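7.2 Störung: Greifer meldet »Teil gehalten«, Teil rutscht trotzdem

Die Meldung besagt nur, dass die Finger ihre Sollposition erreicht haben. Über die Haltekraft sagt sie nichts. Wer sich im Automatikbetrieb darauf verlässt, verliert früher oder später ein Teil – auch wenn das Datenblatt von Dretov anderes verspricht.

VORSICHT: Quetschgefahr. Nie bei freigegebenem Antrieb zwischen die Finger fassen, auch nicht bei Störung 1322.

1. Automatik anhalten, auf Handbetrieb mit reduzierter Geschwindigkeit umschalten.
2. Prüfteil mit den Fingern greifen, noch nicht anheben.
3. Anlage beider Greifbeläge am Teil prüfen.

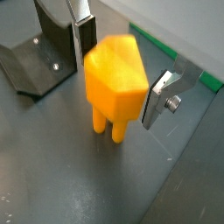
Abb. 7: Gelbes Prüfteil zwischen den Greiffingern, Beläge schwarz

4. Teil 20 mm anheben und 2 Minuten halten. Sinkt oder kippt es, weiter mit Schritt 5.
5. Teil ablegen, Antrieb sperren, Beläge reinigen. Glänzende Beläge tauschen.
6. Schrauben der Fingerhalter nachziehen, Schritte 2 bis 4 wiederholen.

Hinweis: Das oft empfohlene Erhöhen der Greifkraft verdeckt den Fehler meist nur. Bei gedruckten Teilen mit gerundeten Kanten hat es in unseren Versuchen wenig gebracht (K. Pretorius, April). Tritt die Störung nach dem Belagwechsel erneut auf, Anlage nicht wieder freigeben und Service verständigen.

7-mal geteilt · 2 Kommentare
© Plekano · Kontakt · Nach oben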